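4. Planning the equipment purchase

4.1 Deriving requirements from the task

The Skemside kitchen study began with a procurement question: what must a manipulation system be able to hold before its purchase can be justified? Earlier budgets at our centre were drawn up from vendor payload tables and revised after delivery. For the present round, the specification was written from first-person views of manual work, and handling a cleaver on a household countertop was taken as the reference task (Figure 2).
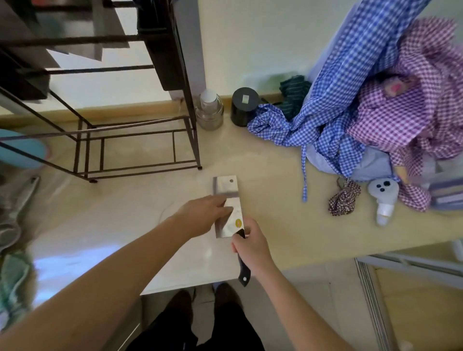 A parallel gripper of the kind quoted in the Barbosa tender meets the load requirement for such tools. It does not provide a broad, compliant contact area, and a second end effector would therefore have to be costed as a separate line. We recommend that purchasers treat the second arm and its tooling as part of the base price – not as an option to be deferred to the next fiscal year.

Figure 2. Bimanual handling of a cleaver at the counter, left hand on the blade and right hand on the handle.

4.2 Storage, clearance and contingency

Fixtures are often left out of equipment plans. Where several blades of differing width share a counter with a rack, jars and cloths, the reach envelope quoted by a supplier overstates the usable volume. The Buvon arm was accordingly assessed against a cluttered layout as well as the bare test bench. The revised plan allows 2 arms and a maintenance reserve covering 6 months, with commissioning scheduled for March.

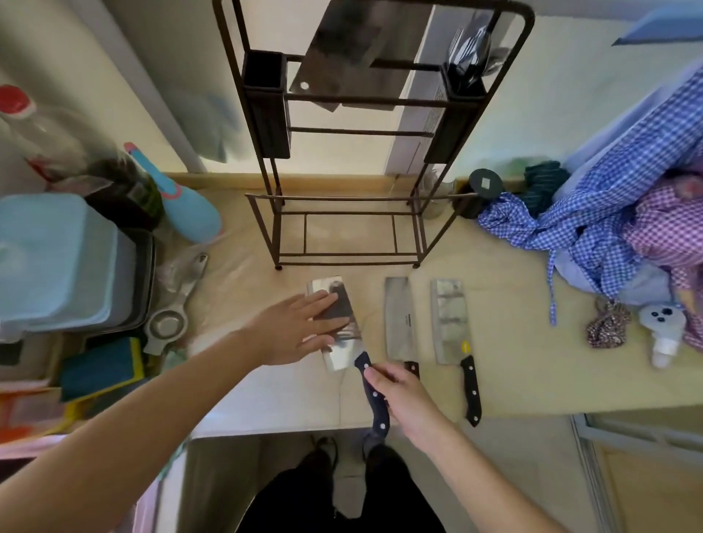 Kitchen Manipulation Group – Equipment Planning Unit

Fingertip pads and guards should be entered as consumables. Ekow Essien prepared the replacement schedule used in our costing; Borghild Bakke reviewed the guarding requirements for edged tools. Training labour was budgeted separately under the Trulia agreement, as its rates are renegotiated each year.

Contact: Equipment Planning Unit, Skemside | © The authors | Back to top

Reader comments

Fiona Urquhart: Was the second end effector quoted by the same supplier? Our centre was told that mixing them would void the service contract.

Sorin Zupan: The point about reach envelopes matches our experience. I would like to see the bench figures set beside the cluttered ones.

Related items
Guarding edged tools in shared workspaces
Leasing or buying a second arm: notes for department heads
Benedita Matos: Consumables in laboratory budgets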